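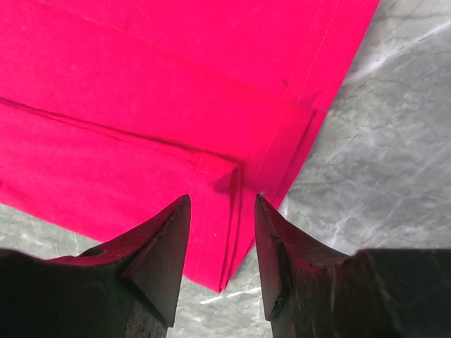 Why do cloth folding papers score the grasp and the fold separately?

The two fail for different reasons. A policy can pick up a corner well and still place it badly, and one combined score hides that.

Rachid Ghoneim
We did this at Fasum. Grasp success went up when we added wrist views to training, while fold accuracy barely moved.

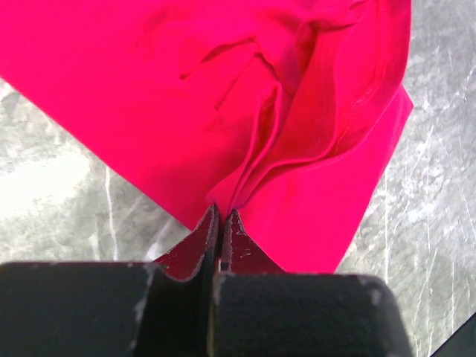 We ended up reporting 2 numbers per trial. Reviewers had no complaints.

Clifford Paquette
depends on the paper, some only give the final result

Severin Fankhauser
Check how many layers they grasped. We log one layer or two by hand.
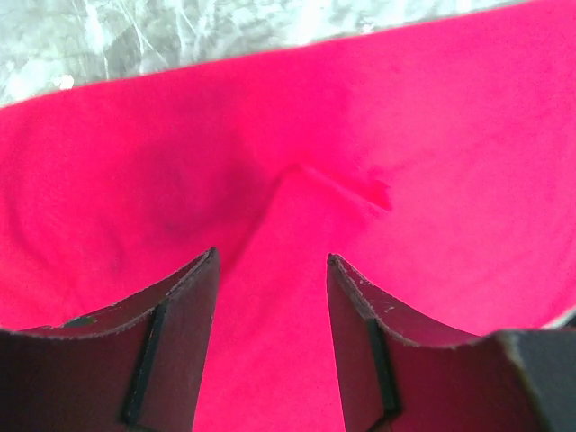 Two people label each trial and a third settles ties. It takes most of a Sunday.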